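Warkell Duo Teach Set

With the Duo Teach Set you show a two-arm task by remote control, and the robot keeps the motion as a lesson. The operator moves two small Dellon handles, and each arm follows its own handle. Training for a new operator takes 2 hours. 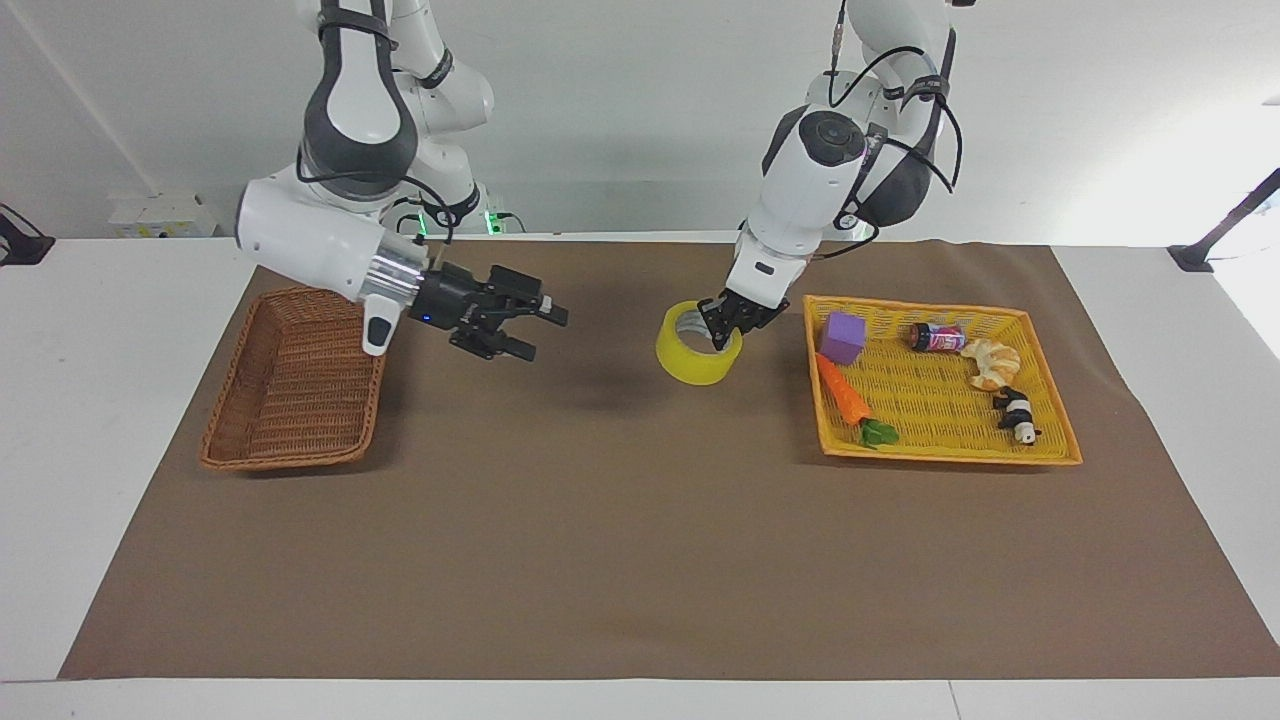
Teaching a sorting task with tape roll and two baskets

Each gripper opens and closes from a trigger on the handle. You can pause one arm while the other is working - this is useful when an object must pass from one side to the other.

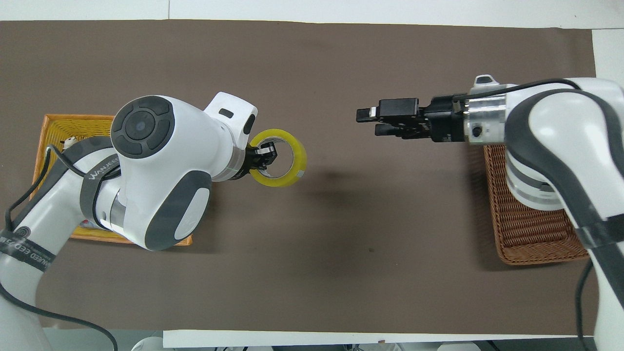
Memory and delivery

The set stores up to 500 lessons. Delivery time is 14 working days. For questions on mounting, please write to Vanderleia Nogueira.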